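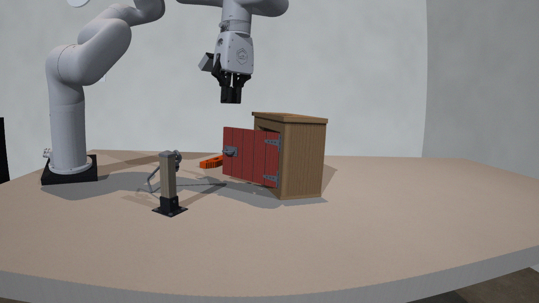

By Azadeh Azimi
Posted 2 Dec 2025 in Opinion

I help out with a high school robotics club on weeknights, and I want to stick up for something that gets a lot of grumbling from parents and, let's be fair, from me too until pretty recently. I think a club should let its kids spend most of the fall in simulation. No soldering, no lost screws, no arm on the bench. Just a rendered table, a rendered arm and a little cabinet with a red door that somebody has to get open.

I know how that sounds! I came into this because I like stuff you can pick up. My first year with the club we built a cart that followed a line of tape across the cafeteria floor, and I still think about the noise those kids made when it went around the corner. So when Jamshid Abbasi, who runs the club with me, told me the fall project would be all on screen, I said something a bit snippy about video games and went home in a mood.

The project is called Clodonari (the kids picked it, I have stopped asking). Each team gets the same tabletop and the same white arm with a two-finger gripper, and they have to write the code that works the cabinet door. Then they have to write it again so it still works when the cabinet gets moved. That second part is where all the learning is, if you ask me, and it's the part we never once got to when we were working with real hardware, as we always ran out of evenings.

Look at what's in there. A plank door on two strap hinges, with the handle on one side. You and I would open it without a thought. Now try telling a machine how! The door doesn't come straight at you, it swings, so your hand has to travel on a curve, and if you pull in a straight line you're fighting the hinge the whole way. I watched a ninth grader stand up from her laptop, walk over to the supply closet and open and close it over and over, really slowly, staring at her own wrist. She'd had that week's geometry worksheet in her backpack for days and hadn't looked at it. She looked at it that night.

And then there's the failing. One team, the one that calls itself Karimi after their favorite bakery, logged 472 tries before Thanksgiving. Most of them were awful. The fingers closed on air, or came down on the cabinet lid, or shoved the whole thing sideways. With a real arm, I'd have had my hand over the stop button all night, and the shy kids would have let the loud kids drive (I've seen it, it happens every single time). On a laptop everybody gets to be terrible in private and then try again, and I've come around to thinking that's worth more than the smell of hot glue.

Okay, the other side, because there is one and I've heard it at pickup. A dad asked me in July, when we announced the plan, whether his son would come out of this able to fix anything. Fair question. Simulation is too polite. A rendered hinge only sticks if someone tells it to, and no cable ever comes half out of its socket. A kid who only knows that world is going to get a nasty surprise the first time a bolt strips, and I don't want to send kids off thinking they've met the real thing.

So I wouldn't do a whole year of it. Our plan is to go to the bench after winter break, with a secondhand arm the kids have already named Arby, and a cabinet we'll knock together from scrap. It's going to be humbling. We've raised $646 toward it, nearly all from one car wash, and I'd much sooner spend that on kids who already know what they want the arm to do than on kids poking at it to find out.

What I'd ask other clubs, especially the ones who can't afford much, is to stop treating the screen as the consolation prize. Jamshid was right and I've told him so, once. If you're near us and want to see it, the teams are in room 301 after school on Thursdays, and they will absolutely make you try the door yourself.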